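Home | Ask Us | Body Stuff | Animals | Space | Grown-ups

Filed under: Body Stuff, Big Kids (8 and up)

Why do your knuckles crack?
by Annelore Nolte

I crack my knuckles when I'm thinking. My grandma in Skarnside used to say I sounded like somebody walking on cereal! So when a reader named Sieglinde Janssen wrote in to ask what makes the noise, I was pretty happy to go and find out.

Let's start with what a joint is. It's a place where two bones meet. Your elbow is one, your knee is one, and your fingers are full of them. Bend your pointer finger and you'll see it fold in three spots: at the big knuckle, in the middle, and up near the nail. Your thumb is the odd one (it only has 2 bones, and the other fingers have three).

The middle joint works like a door hinge. It goes open and shut, and that's it. Try wiggling just the tip half of your finger from side to side. Nope! The big knuckle is looser, so your whole finger can swing left and right as well as up and down. 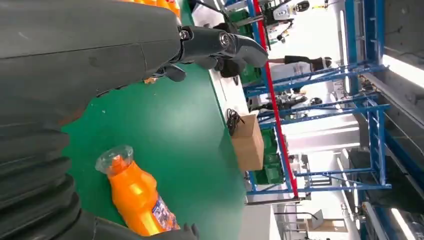
A jointed finger with a round pivot in the middle.

Now for the noise. Around each of your finger joints is a little sealed bag, and inside it is a slippery liquid that helps the bones glide. It has a name that's fun to say: synovial fluid (sin-OH-vee-ul). There's gas mixed into it, a bit like the gas in soda before you open the bottle.

When you pull or bend a finger far enough, the bones move apart a tiny bit. The bag gets roomier and a gas bubble forms. Pop! Scientists still argue about whether you're hearing the bubble show up or partly collapse, and I love that grown-ups with giant machines are arguing about knuckles.

Try cracking the same one again right away. It probably won't work. The gas needs time to mix back in, often 30 minutes or so, before you can get another pop.

Will it give you arthritis? Studies so far haven't found that it does. But if a joint hurts or swells up, tell a grown-up, and please don't yank on anybody else's fingers.

127 shares | 462 likes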